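An afternoon with the grippers at Gretineck

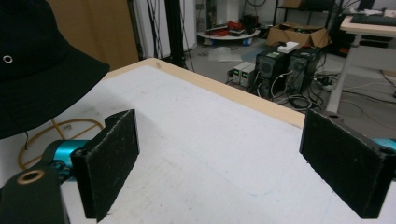 I've been meaning to get over to the Gretineck lab ever since Kulsoom Rind told me they were doing an open day in June, and I'm so glad I finally went! If you've never been, it's the low building behind the Figueiredo warehouse, and you want the side door (I tried the front one first, like everybody else apparently).

Rosimeire Meireles was running the demo table when I got there. She handed me one of their hand-held grippers right off and told me to squeeze. It's a funny feeling, having two flat padded fingers where your own ought to be, and I kept trying to reach past them with my thumb. You hold the thing, you do the job, and what you did gets recorded so that a robot arm can learn from it later on. Folding, picking up, putting down, all the stuff we do at home without thinking. I asked her how many tries they had saved up so far for the folding job and she said 905, and that a good share of those were Anselmo Rezende on a single washcloth — poor man!

My own go was pretty sad. I had 3 minutes to fold a dish towel in half and then in half again, and the second fold kept sliding open on me. Rosimeire said I was squeezing too late and lifting too soon. A kid of maybe nine went after me and did it on her first try, so there you go.

What I liked best was the talking. Ronaldo Paiva sat down with a bunch of us and took questions for a good half hour, and he didn't mind the basic ones. Somebody wanted to know why the finger pads were soft, and he said they'd started out with bare plastic and everything slipped. Somebody else asked if the robots were going to take over the dishes, and he said he'd been asking for that one himself. They've named their arm project Plulgate, and I did ask where the name came from, and I still don't know.

A few things if you want to go next time. Parking is on Idell Street and it fills up early. The demos start at 2 and the line gets long by half past, so eat lunch first. Kids are welcome to try the gripper as long as a grown-up stays with them. Shirley Fehr is keeping the list for the next visit and we've got a couple of seats left in her van, so give her a call or grab her at the next meeting. I'm already signed up, and I've been practicing my towels.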